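Flutel releases two-arm teaching workstation and demonstration recording software

PLEMBERG, December 2021
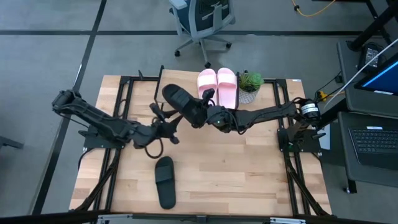
Flutel, a maker of tools for robot teaching, has released the Tanguy workstation and version 3 of its Barnier recording software. The two products are sold together. They are meant for laboratories and small manufacturers that need to show a two-arm robot how to do a task and then train a control policy on the recorded demonstrations.

With Tanguy, an operator drives both arms by remote control. The operator holds two handles, one for each arm, and the arms on the table follow the handles joint by joint. Opening or closing a handle opens or closes the matching gripper. Barnier records the joint positions, the gripper commands and the camera views on one clock, so that each moment of a demonstration can be replayed or used for training without further alignment.

The first task set shipped with the product covers household items. It includes lining up pairs of slide sandals, sorting them by color and moving them around objects that must stay in place, such as a potted plant. The set contains 800 demonstrations recorded at the Flutel site in Plemberg by 6 operators. Of these, 376 cover footwear.

"Shoes are a useful test for remote operation," said Sanne Dekker, head of applications at Flutel. "A sandal has a soft strap, a stiff sole and a clear front and back. The operator has to choose where to grip it, and that choice decides whether it can be set down facing the right way. We wanted those choices in the data, including the poor ones."

Barnier keeps failed attempts by default. An operator can mark a demonstration as complete, partial or failed with a foot pedal, and can add a note at any point on the timeline. Earlier versions deleted any run that was stopped before the end. According to the company, customers asked for the change after finding that recoveries from a bad grip were missing from their training data.

Version 3 also adds hand guiding. In this mode the arm motors hold only the weight of the arm, and the operator moves each gripper directly to the desired position. Hand guiding is intended for slow tasks with a small number of fixed positions. Remote control remains the recommended method when both arms must move at the same time, or when the operator's hands would block the cameras.

"Most of our users will switch between the two," said Junpei Katayama, who leads software development for Barnier. "They set the start pose by hand and then record the task from the handles. In version 2 that meant closing one session and opening another. Now it is a single key, and the file notes which mode was in use."

Other changes in Barnier version 3 include:

A start-pose check that compares the current position of both arms with the first recorded position and warns the operator if they differ.

A setting that limits gripper force for each arm separately.

Export of selected time ranges, with operator notes included.

A review screen that shows joint traces next to the camera views.

Files recorded in version 2 open in the new version. Files from version 1 must first be converted with a separate tool, available to customers on request.

The Tanguy workstation was tested over almost 3 months by an outside group led by Gilles Rey, a consultant in industrial automation. The group used it to record pick-and-place and handover tasks and reported its findings to Flutel in writing. Two of its requests, the start-pose check and the separate force limits, were added before release. A third, support for arms of different lengths on the same table, is planned for a later version.

Tanguy is supplied as a kit or fully assembled. Assembled units are calibrated before shipping, and calibration should be repeated whenever an arm mount is loosened or a camera is moved. Barnier runs on a standard desktop computer. A laptop is sufficient for reviewing and exporting files, but Flutel does not recommend one for recording.

Orders are open now. Assembled units will ship from February, and kits are available immediately. The household task set is included with both, and customers with a current Barnier license may download it at no charge.

Press contact: Maëlys Bailly, Flutel, Plemberg
Technical questions and demonstration requests: Armelle Bailly, customer engineering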